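Six weeks with the Koltano 3, and why my old phone is now a radio

Dec 6, 2025

So I finally did it. After years of saying I'd keep my old Penuvura until it fell apart in my hands, it more or less did, and in October I went out and bought a new phone like a normal person. A few of you asked in the comments what I got and whether I like it, so I'm writing it all down in one place and then I can stop answering the same email.

I got the Koltano 3, the one with the bigger battery. I was going to get the Kamville because my sister has one and swears by it, but I held it in the store and it's huge! I have small hands and I read in bed, and I've dropped enough phones on my own face to know what I want. The Koltano is narrower and the back has a bit of grip to it. Also it still has a headphone jack, and I will keep buying phones with headphone jacks until they pry the last one away from me.

Moving everything over

I'd been dreading this part so much that the new phone sat in its box for four days. My old one had 1124 photos on it that weren't backed up anywhere (I know, I know) plus every text from the last five years.

The transfer app wanted both phones on the same Wi-Fi and both plugged in. Fine. It got to the photos, said 40 minutes left, and stayed at 40 minutes left for most of a Sunday. I did laundry, I made soup, I came back, and it still said 40 minutes. In the end I canceled it, copied the photos to my laptop with a cable, and then let the app do only the contacts and messages, and that took no time at all. If yours gets stuck, try it that way before you start yelling at it.
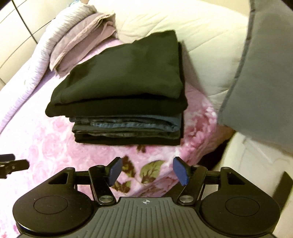
The battery, mostly good news

The old phone was dying by lunch. The new one gets me through a whole day and usually into the next morning, and that's with podcasts on the bus both ways and a fair amount of scrolling I'm not proud of. It does get warm when it charges, so I take the case off overnight. The charger isn't in the box anymore, by the way, just the cable. Check before you get home and find out you need one.

There's a setting that stops charging at 80 percent to save the battery in the long run. I turned it on, felt very responsible, forgot about it, and then spent a week thinking I had a bad phone because it never got to full. It's under Battery, then Care, then a little switch at the very bottom that I'd scrolled past twice.

The camera

It's okay. Daylight pictures are great, indoors at night it smears everything, and the zoom is a joke past the second step. I mostly take pictures of recipes and my dog, so I'm not the person to ask. Duván Condori, who some of you know from the old forum, wrote me a very long message about how I should be shooting in the manual mode, and maybe I'll try it over the holidays – but I doubt it.

What I don't love

The keyboard. It keeps turning "well" into "we'll" and I can't make it stop. I've put the word in the personal dictionary, I've reset the thing, I've turned off the smart part of it, and it still does it about every third text. I may go back to the one I had before.

And then the extra apps. Two games, a shopping app and something called Day Planner that can't be removed, only disabled. For what I paid, I'd like to pick my own junk.

What happened to the old one

I couldn't throw it out. The screen has a crack across one corner and the battery is useless, but plugged into the wall it works just fine, so it lives on the shelf in my bedroom now, hooked up to a little Pacheco speaker I got secondhand. I took everything off it except the radio app and one that plays rain sounds. It goes on whenever I'm folding and putting clothes away, and I like it better than any smart speaker I've tried, partly because it never answers when I'm talking to the dog.

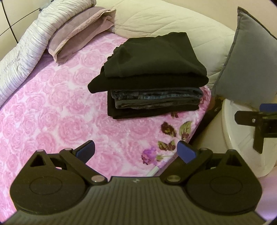 Black on top, jeans in the middle, more black underneath.

If you do this with an old phone, sign out of your email on it first and take out the SIM. I left mine logged in for a week and every message I got made it ding from the bedroom. Oh, and turn the screen brightness all the way down, or it lights up the whole room at night.

Next time I'll write up the cases I tried, since I'm on my second one already. The first was clear and it was yellow by Thanksgiving.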